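About Stollton Books

We're a small independent bookshop and reading room on the corner by the old Vitis wine merchant, and we love natural history. Birds, bogs, beetles, seaweed, the weather: if someone has written a good book on it, we probably have it, or we know who to ring. Leena Karppinen opened the doors with one wall of second-hand field guides and a kettle, and Craig Geddes joined her two years later with a van full of old angling books (we still have a few, do ask!).

At the last shelf check there were 1473 titles in the shop, new and used together. The moth section has outgrown its bay again and now runs along under the window.

Author evenings are the part we look forward to most. We keep them small and friendly, with a short reading, plenty of questions and time to get your copy signed. 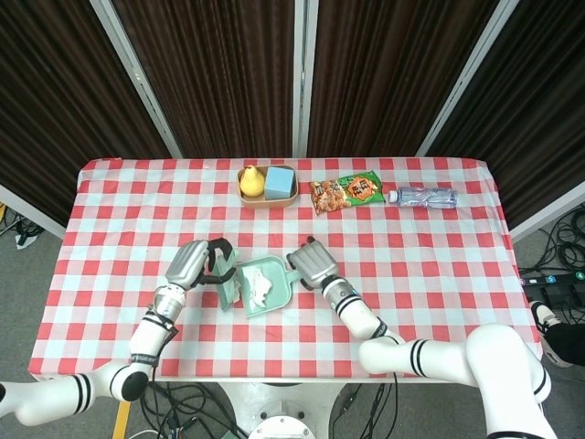 Réjean Fortin wrote to us after the river evening in July: I came for the otters and went home with three books on freshwater mussels. The author stayed talking until the lights went off, and I've since read all of them twice.

Letters like that go up on the board by the till, and we're always happy to have more.

Our reading group meets once a month at 8 in the evening and takes one nature book at a time — old or new, the members choose. We've just finished Adelmo Marras on the salt marshes at Ekell, which split the room nicely, and next comes a slim book of island diaries by Niilo Rautiainen. You don't have to finish the book to come along.

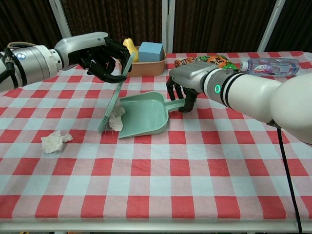 New members can simply turn up, and we keep a couple of lending copies behind the counter for anyone who'd like to try a chapter first. We also run the Leinonen shelf, where local writers can leave their own pamphlets and small-press books for sale. Bring them in whenever we're open and Craig will find them a space — he's very good at finding space.

Page updated 9/15/23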